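17th May

Spent most of the day on the KUKA cell. It had been dropping one pick in every 13 or so since I swapped the gripper cable in March, always when the wrist was turned far over to the left. I jogged it there by hand at low speed and watched the bundle. The yellow cable was pulling tight before the joint got to its limit. I cut the old tie, gave the loop more slack and put a new white tie at the top.

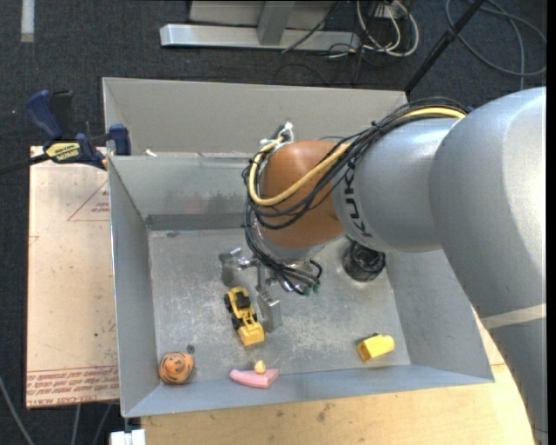 After that I checked the bin. The clamp on the rim had worked a little loose, so I tightened it and taught the bin corners again. The back corner was off by 9 mm - more than I expected. The floor is getting scratched up but I don't think it matters for now.

Ran the Zemgate pick program from before lunch until four. It did 294 picks with no dropped signal. Two misses, both on flat pieces near the front wall, and those are a grip angle problem and nothing to do with the cable.

Still to do: order spare connectors from Leladen, grease the gripper linkage, and write the new corner values on the card by the controller. The backup from this morning has the old ones in it, so I need to make another before anyone restores it.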